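Wallpapering a three-sided recess with a banded pattern takes more setting out than a plain wall. The bands run horizontally, so any error in level shows at both internal corners and grows along the return walls. The method below covers a back wall and two side walls, using non-woven paper and paste-the-wall adhesive.

Read all of the steps before cutting. Allow a full day for drying between sizing and hanging.
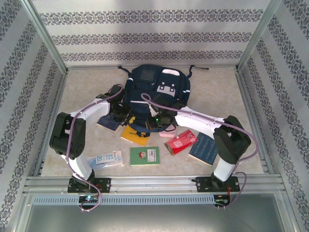
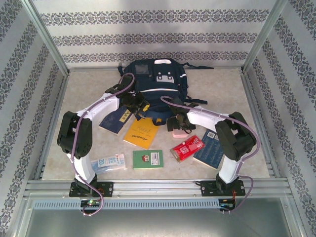

**Lachlan Sutcliffe**
Technical writer, wall finishes

## Tools and materials

- Spirit level, 2000 mm, or a cross-line laser
- Plumb bob or vertical laser line
- Paste roller and 50 mm brush for edges
- Plastic smoother and seam roller
- Snap-off knife with new blades
- Wide filling knife as a cutting guide
- Acrylic size, filler and 120-grit paper
- Ready-mixed adhesive rated for non-woven paper

## 1. Prepare the walls

Remove loose paint and fill dents. Sand flush and vacuum the dust. Run the filling knife down each internal corner to find lumps of old plaster or sealant, which will lift the paper and spoil the join.

Apply one coat of size to all three walls. Bare plasterboard needs a sealer first, otherwise the paper can't be stripped later without tearing the face of the board.

## 2. Set the datum

Mark a level line across the back wall at a comfortable working height and carry it around both corners onto the side walls. Check the line from the opposite end. Do not measure up from the floor or down from the ceiling, as neither can be assumed level.

Choose one feature of the pattern, such as the lower edge of a band, and align it to the datum on every drop. If the ceiling is out of level, a band placed hard against it will make the fault obvious. Move the pattern up or down until the ceiling cut falls in plain ground between bands.

## 3. Cut the drops

Check the label for the repeat and match type. With a straight match, every drop starts at the same point in the pattern. With an offset match, alternate drops start half a repeat lower.

Add 50 mm at top and bottom for trimming. Number each drop on the back in pencil and mark the top with an arrow. Confirm that all rolls carry the same batch number. The paper used to test this procedure was sold by Tondale as batch 733, and a spare roll from batch 624 was visibly darker once hung.

## 4. Hang the back wall

1. Find the centre of the back wall and mark a plumb line.
2. Work out whether a seam or the middle of a drop should sit on it. Use whichever leaves the wider strips at the corners.
3. Roll adhesive onto the wall slightly wider than the drop.
4. Hang from the top, set the band to the datum and smooth outward from the middle.
5. Butt the next drop against the first. Don't overlap or stretch it.

## 5. Turn the corners

Measure from the last full drop to the corner at the top, middle and bottom. Take the largest figure and add 6 mm. Cut the strip to this width, hang it and press the excess around the corner.

Mark a new plumb line on the side wall. Hang the offcut to it, lapping the narrow return. Check the band against the datum before smoothing. If the corner is out of plumb, a small loss of pattern in the lap is normal.

## 6. Trim and finish

Trim top and bottom with the knife held against the filling knife. Change the blade after every few cuts, as a dull edge drags wet paper. Wipe off surplus adhesive with a damp sponge and clean water.

Roll the seams lightly after 15 minutes. Keep heaters and fans off until the paper is dry.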